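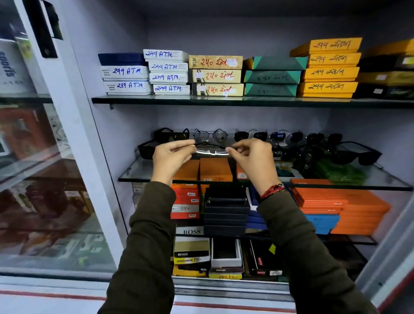
O Gellow é um serviço de inventário por demonstração, vendido pela Pirnside a lojas pequenas que querem saber o que têm nas prateleiras e, mais tarde, pôr um braço automático a repor os artigos. O funcionário usa uma câmara à altura da cabeça, trabalha como de costume, e o sistema aprende com as mãos dele a pegar em cada peça e a arrumá-la. As óticas são um bom teste para isto. Uns óculos de armação transparente, seguros pelas duas pontas diante de uma vitrina, quase desaparecem contra a fila de óculos de sol por trás, e as caixas empilhadas trazem o preço escrito à mão, 240 numas, 299 noutras, em marcador azul, vermelho ou escuro e por vezes com uma palavra em guzerate ao lado.

O pacote base inclui a câmara, uma bateria de cinto, o carregador e o acesso ao programa, que corre num computador comum. Custa 1.269 euros, com 3 meses de assistência. Depois disso paga-se uma mensalidade, que varia com o número de balcões. O braço é vendido à parte pela Mockus e ainda só está disponível por encomenda.

A instalação é simples. Tarmo Luik, técnico da Pirnside, demorou uma manhã a montar tudo e a ensinar o pessoal a marcar o início e o fim de cada tarefa, o que se faz com um toque no botão lateral. A partir daí, o programa divide a gravação em gestos: abrir a porta, tirar, mostrar, devolver. Cada gesto fica ligado a uma ficha de artigo, que se pode corrigir à mão.

É nas correções que se gasta mais tempo. O programa lê bem as etiquetas impressas e os nomes de marca em letra grande. Com a escrita manual falha bastante, sobretudo quando a tinta é escura sobre cartão escuro, e os carateres que não sejam latinos ficam assinalados como desenho. Piret Kalniņš, responsável pelo produto, confirma que a leitura de outros alfabetos está prevista para agosto, sem custo adicional para quem já tenha contrato.

Outra limitação são os vidros. Portas e prateleiras transparentes criam reflexos, e o Gellow chegou a registar a mesma caixa duas vezes. Há uma opção para definir os limites da vitrina que resolve parte do problema. Convém ativá-la logo no primeiro dia.

A bateria aguenta uns 7 turnos curtos sem carga. A câmara pesa pouco, mas aquece junto à testa ao fim da tarde.

Para quem só precisa de contar stock, um leitor de códigos sai mais barato. O Gellow interessa a lojas com artigos frágeis e pouco normalizados que tencionem comprar o braço. A Pirnside aceita a devolução do equipamento durante 2 semanas, e os portes ficam a cargo do cliente.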